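Bakdale trial finds deeper watering at longer intervals suits potted succulents

A growing trial at the Bakdale glasshouses has found that container-grown succulents kept on a fixed interval of deep watering produced firmer growth and fewer losses than the same plants given small amounts of water more often. The results were released in October by Shota Matsuda, who ran the work and wrote the accompanying notes.

The trial used 1,676 plants in total, all raised from leaf or stem cuttings at the same site. They were divided between two watering regimes and kept under the same glass, with the same feed and the same day length. At the final check, 1,106 plants met the standard for sale. The remainder were either undersized, marked, drawn towards the light or lost to rot. Most of the rejected plants came from the benches that received small, frequent amounts of water.

Matsuda's notes say the difference was visible at the roots before it was visible in the leaves. Plants on the deep regime had roots that reached the base of the pot and branched there. Those on the frequent regime had most of their roots in the upper third of the mix, where the moisture was. When the glasshouse warmed up in late spring, the upper layer dried quickly and the shallow-rooted plants stopped growing first.
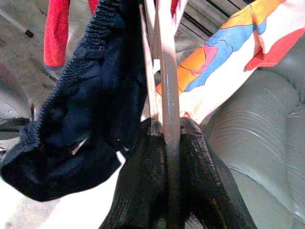
Pots and growing mix

All plants were grown in the same size of clay pot. The mix was supplied by Molefe and consisted of loam, coarse grit and fine bark. No water-holding gel was added. The grit was washed before use to remove dust, which can settle at the base of a pot and block the drainage hole.

Each pot held 280 ml of mix when filled to the working line, leaving a shallow rim for water. The pots stood on open mesh benches so that excess water could drain clear. Saucers were not used at any stage. The notes point out that a saucer left full overnight would have made the two regimes difficult to compare, as the pots would have drawn water back up.

A thin top dressing of grit was applied after potting. It kept the lower leaves off the damp mix and made it easier to spot fungus gnats. Some growers object to top dressing on the grounds that it hides the state of the mix below. In the trial this was dealt with by weighing a sample of pots on each bench and using the change in weight to judge how dry they were.

The weighing was done in the morning before any watering. Pots were taken from the same positions each time, including the corners, where drying was fastest. Bench corners near the vents lost weight well ahead of the centre and were watered by hand when needed. The notes list this as a weakness in the method – a grower with a single bench and a single vent would see a larger effect.

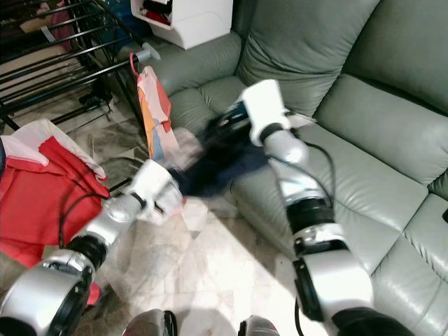 Light was measured at bench height and not at the roof. Shade netting was drawn across the south side once midday readings rose above the set limit, and it was left in place until the readings fell again in autumn. Two rows nearest the glass showed some reddening of the leaf tips before the netting went up. This was recorded as stress colouring and not as damage, and the plants were kept in the count.

Feeding was light. A low-nitrogen liquid feed was given at half strength during active growth and stopped completely when the nights cooled. The same feed went to both regimes, adjusted so that each plant received an equal amount over the season. Without that adjustment the frequently watered plants would have taken up more nitrogen, and soft growth on those benches could not have been put down to water alone.

Differences between types

The plants fell into two broad groups: rosette-forming types, mainly echeverias, and upright types, mainly crassulas. The rosettes showed the stronger response to the watering regime. On the deep regime they stayed compact and kept their lower leaves for longer. On the frequent regime the stems lengthened, and the lower leaves turned yellow and detached at a touch.

The crassulas were more tolerant. Rejected plants in this group were mostly undersized, and rot was uncommon on either regime. Matsuda suggests that a woody stem base gives these plants some protection, though the trial was not set up to test this.

Two named selections were included, Vulier and Cutier. Both are rosette types with a powdery coating on the leaves. Vulier was the more even of the two and reached sale size earlier. Cutier grew more slowly but held its shape well under the shade netting, and had few marked leaves at the final check. Neither selection did well when watered from above. Droplets removed the coating and left spots that did not grow out, so watering for both was switched to a narrow spout directed at the edge of the pot.

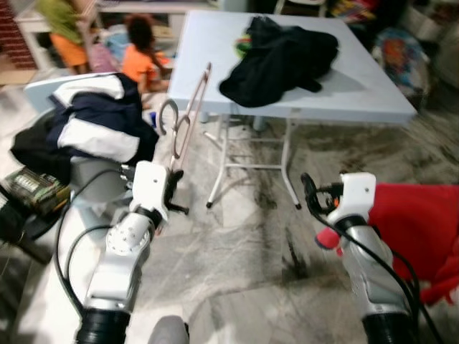

The change of method was made early in the season and applied to both regimes. Plants already spotted were marked with a label and left in place. They were rejected for sale at the final check, but their root and weight records were kept because the spotting had no effect on growth.

Mealybug was the main pest. It appeared first on a bench of Cutier, in the angle between the lower leaves and the stem, and was treated by removing the worst plants and wiping the others with a soft brush dipped in dilute soap. A second check was made two weeks later. Root mealybug was found in a small number of pots when the plants were knocked out for inspection, and these pots were taken out of the glasshouse together with their mix.

What the notes recommend

For growers with a heated glasshouse, the notes recommend watering until water runs freely from the base, then leaving the pot until the mix is dry to at least two-thirds of its depth. The interval depends on pot size, temperature and air movement. In the trial it ranged from six days in midsummer to several weeks in winter, and the notes advise against copying these intervals directly.

For plants kept indoors the advice is more cautious. Air movement in a house is usually lower and light is nearly always weaker, so a pot of the same size will take longer to dry. A wooden skewer pushed to the base of the pot and left for a few minutes gives a fair reading. If it comes out dark or with mix stuck to it, watering can wait. Plastic pots hold moisture for longer than clay, and glazed pots behave much like plastic.

The notes also deal with decorative containers that have no drainage hole. Deep watering is not suitable for these. The plant should be kept in a separate inner pot, lifted out for watering, allowed to drain fully and then put back. Adding a layer of gravel to the base of a sealed container does not solve the problem, as the water collects there and the mix above remains wet.
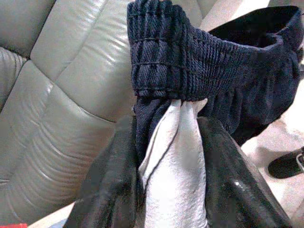 Grey leather seat and navy garment with a gathered waistband.

Cuttings should be treated separately. A detached leaf has no roots to take up water, and soaking the mix at this stage encourages rot at the cut end. In the Bakdale work, leaves were left on a dry tray until the cut had sealed, then laid on barely damp mix and misted lightly once roots had formed. Deep watering began only after potting on, when the young plant could not be lifted from the mix with a gentle tug.

Stem cuttings were handled in much the same way but were given longer to seal. Thick stems took the longest. The notes suggest making the cut with a clean blade just below a leaf joint, and removing enough of the lower leaves to leave a bare length of stem that will stand upright without support.

Further work

A second trial is planned for the same benches. It will compare clay and plastic pots under the deep regime, using rosette types only, and will include Vulier again as the reference plant. Cutier will be left out until clean stock has been raised from the plants that stayed free of mealybug.

The new trial will also record drying at the bench corners as a separate measurement, with vent settings noted at each weighing. Molefe will supply the growing mix to the same recipe. Potting is due to begin once the winter rest period ends, and the plants will be checked for root growth at midsummer and again before the shade netting comes down.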